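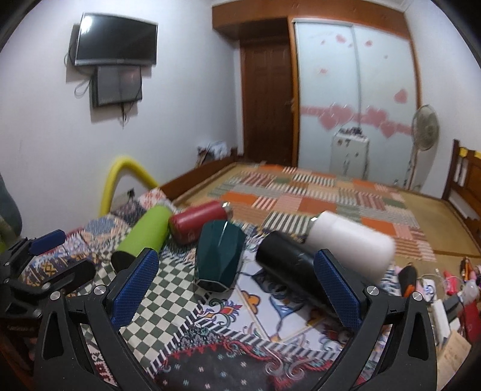 I went to the open day at Norkdale expecting to be home by lunch, and I ended up staying until they were stacking the chairs. My sister-in-law had the spare ticket and I only said yes for the lift into town (and the cake). Regular readers will know I'm forever banging on about drawers, bottles and things that roll, so you can imagine how I felt when the first hour was all about picking up drinks bottles. My kind of people!

The idea is that you do a household job with a pair of gripping hands, the sort you hold yourself and squeeze, and the recordings go towards teaching a robot to do the same job. Visitors could have a go. I had three goes, and would have had a fourth if the queue hadn't been so long.

Gertraud Auer ran our session. She has been showing people how to use the grippers since January and she is very strict and very funny about it. Her first rule was to stop moving your feet. Her second was to stop talking. I managed the first one.

Anyway, I filled both sides of my programme with notes, and most of them have nothing to do with robots. It's all things I've been doing badly in my own kitchen for years.

Bottles on their sides

If you're going to sort a lot of bottles and tumblers, lay them down on a cloth first. I've always stood mine up on the worktop in a crowd and then knocked the back ones over reaching past the front ones. Lying down, they've nowhere to fall. The cloth matters more than you'd think – on a bare table a round bottle is off at the slightest nudge, but a bit of cotton with some weight to it slows everything down. An old bedspread does nicely, or a thick tablecloth folded double. Don't use anything shiny.

A faceted tumbler stays where you put it and a smooth cylinder doesn't, so put the smooth ones down first and tuck the awkward shapes in beside them as stoppers. I tried this at home with the water bottles the same evening and got the whole lot washed, dried and paired with their lids without one hitting the floor.

Take hold of the middle

Everybody grabs a bottle by the cap end. I do, you probably do, and with a gripper it swings straight down and out of your grasp. Gertraud had us find the balance first: rest the bottle across one finger and see where it settles. On an empty one it's close to the middle, but a heavy metal lid pulls it along a fair way. Pick it up there and it comes up level.

This has cured me of dropping the olive oil. It also works for rolling pins, torches and that long lighter for the hob.

Soft pads on hard jaws

The gripping parts have textured pads on them, and it made me look at my own kitchen tongs in a new light. Bare metal tongs are hopeless on glass jars. Cut two strips from an old rubber glove (the palm, where the bobbles are), wrap one round each end and hold them on with a small elastic band. Lovely grip, and you can lift a jar out of the back of the top cupboard without getting the steps out. Take the strips off before you go anywhere near a hot pan, please.

Arūnas Grigaitė, who was looking after the tools, cleans the pads with a barely damp cloth and lets them dry on their own. No washing-up liquid, it leaves them slippery. I've been doing the same with my non-slip drawer mats and he's right, they grip like new again.

Squeeze less

I am a squeezer. Jar lids, toothpaste, the dog's lead. Arūnas watched me strangle a bottle and told me to close the jaws until it stopped wobbling and then leave off. It feels as though you're about to drop it and you don't. My wrists ached a good deal less on the second go, and I've been trying to remember it with heavy shopping bags ever since.

Clear the corner before you start

Small bits always collect at the edge of whatever you're working on. Screwdrivers, a length of cable, a lid from something. At home I used to shove mine along and carry on, and then I'd catch the cable with my sleeve and the lot would go over. Now I keep a shoebox on the floor and everything that isn't part of the job goes in it, no sorting allowed. Sort it afterwards with a cup of tea.

Put them away in the order you use them

The chap from Grabner (they had the stall by the door, selling drawer dividers) gave a little talk on this and I nearly skipped it for the cake queue. He reckoned most people arrange their bottles by height. It looks smart for a day. Put the one you use every morning nearest your hand, whatever size it is, and the one you only take on holiday right at the back. I bought a divider set and have cut 2 cm off it to fit my drawer, so measure yours before you buy. You want the inside of the drawer and not the front.

Odds and ends from the back of the programme

Thirty minutes is plenty for a fiddly job. Gertraud made us all stop and shake our hands out, and I came back quicker.

Lids off for storage, always. Keep them in a tub next to the bottles or you'll be sniffing old squash all winter.

If two things are the same colour, don't put them side by side. I've got two black flasks and have filled the wrong one more than once.

The Skemmont café does a very good cheese scone but they only take cash.

The next open day is on 02/11/2019, over at the Nurden site this time, and there are 50 places. Wear flat shoes and something with sleeves you can push up. I've already put my name down, and I'm taking my own tongs to show Arūnas.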